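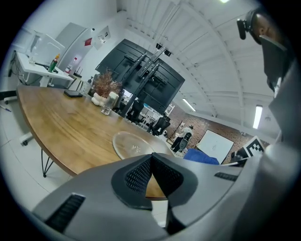

Afshin Naseri asked me again this morning if we should stop the plate wiping task at 48 demonstrations and start the training, and wrote under my last entry that more of the same wiping will not teach the policy anything new. I agree with the second part. For the first part I want to finish the second cloth position before we decide.

February 6, 2022

Continued with the glass plate on the oval table. Hand-held grippers, no arm connected. The goal for Cimivness is one clean demonstration from first contact of the cloth until both grippers have left the plate.

Notes on the motion

The glass is difficult for the depth estimate, as we already knew from the Rashti tests. I keep the wiping slow near the rim. When I go fast, the pose of the right gripper jumps in the log, and then the whole demonstration must be thrown away. I lost 3 in this way before lunch, all with the wrist turned too far toward me.

Left gripper holds, right gripper wipes. Please do not change hands between demonstrations. In the Badier set we mixed both ways and the policy hesitated between them.

The cloth should be taken in a bunch, so the fingers do not come directly on the glass. When it was folded flat, one corner always went under the rim. With the left one I only touch the rim lightly. It is easy to push the plate away without feeling it, so look at the plate and not at your hands.

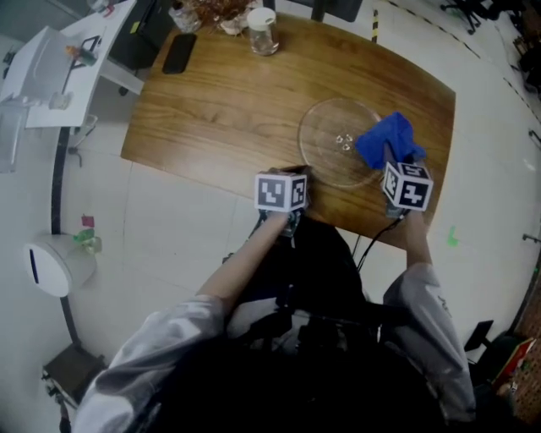 Notes on the recording

Log rate was left at the old value. The buffer is now 2000 samples, and one long demonstration went over it, so the end is missing. I increased it in the Plelness config but I did not yet push the change.

Clocks of the left and right gripper: small offset after each restart. I do the double tap on the table at the start, and this was enough to align them by hand. Afshin has a script for it, to ask him where it is.

To do

Repeat the lost demonstrations with the cloth starting on the far side.
Check if the fingertip pads slip on the cloth when it is wet. Not tested yet.
Replay 2 demonstrations on the arm at low speed, with the plate taped down.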